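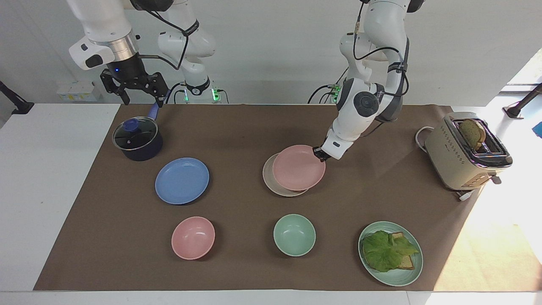
A saucepan and a couple of plates.

Filed under: Kitchen Stuff, Reader Questions

Print this page | E-mail this page

Washing Up By Hand: Your Questions

I've been washing dishes by hand for most of my grown-up life, first in a café kitchen in Brurotow and now at home, where the old dishwasher died in January and I never got around to replacing it. I wrote one grumpy little post on the subject and my inbox has been full ever since (937 e-mails, if you can believe it!). These are the ones I get over and over. Updated 19th May with the bit on burnt milk.

What order should I wash things in?

Glasses first, then silverware, then plates and bowls, then pots and pans. Your grandmother probably told you this and she was right. The water starts clean and gets worse, so you want the greasy stuff at the end. I do cheat with mugs. If I've had a lot of tea they go in before the glasses and the world keeps turning.

How hot does the water have to be?

As hot as your hands can stand in gloves. I like mine a bit too hot to start with and by the time I'm on the plates it's just right. If you see the suds going flat and the water feels lukewarm, let it out and run a fresh sink. People try to save one sinkful and end up washing everything twice.

Do you rinse?

Yes! This one starts fights. I grew up in a house where nothing got rinsed, it all went on the rack with foam sliding down it, and I married into a family of rinsers. I was converted in a week. A quick dip in a second bowl of clean water is plenty if you don't want the faucet running the whole time.

Sponge, brush or cloth?

Brush for nearly everything, cloth for glasses. I gave up on sponges years ago – they smell, and I could never make myself throw them out soon enough. My brush is a Prukix one with a head that twists off, and I keep two heads going, one in use and one drying on the windowsill. Svenja Prantl wrote in to say she knits her own cotton dishcloths and boils them on Sundays. I tried one she mailed me and it's lovely, but I'm not going to boil it every Sunday, sorry Svenja.

Can I soak things overnight?

Oatmeal pot, fine. Lasagna dish, fine. Anything with a wooden handle, please don't. Same goes for cast iron, good knives and anything glued together. I lost a bread knife that way and I'm still a bit sore over it. And soaking in cold water is okay for egg and dough, which both turn to cement when they meet hot water.

I burned milk onto the bottom of a pan. Is it a goner?

Almost never. Cover the burned part with water, add a big spoonful of baking soda, bring it to a simmer for ten minutes and then leave it alone until it's cool. Scrape with a wooden spoon. You may have to do it again. Don't go in with steel wool if the pan has any kind of coating, and check with whoever made it if you can't tell.

How do you stack plates without chipping them?

Biggest at the bottom, and don't drop the pile into the sink in one go, which is how I did most of mine in. Put them in one or two at a time. An old dish towel laid flat in the bottom of the sink helps a lot if yours is stone or that heavy enamel kind.

Air dry or towel dry?

Rack for plates, towel for glasses and anything that spots. Diarmuid Ó Conaill asked if it's okay to leave the rack full until the next meal and just eat off it. I mean, I do. There are only so many hours in the day, and the cupboard isn't going anywhere.

Which dish soap do you use?

Wusska, the unscented one, because the lemon one gives me a headache. Nobody pays me to say so. A squirt the size of a quarter does a full sink. More soap only means more rinsing – see above, and don't write to me again about rinsing.

My hands are a wreck. Help?

Gloves, lined ones, a size up from what you think you need. Turn them inside out to dry or they get nasty. Hand cream right after, while your skin's still a little damp. I keep a tub next to the soap so I don't have to go looking for it.

Will you do one on laundry?

I'm working on it. Send me your stain questions in the meantime, and if anybody knows how to get beet juice out of a white tablecloth I'd like to hear from you first.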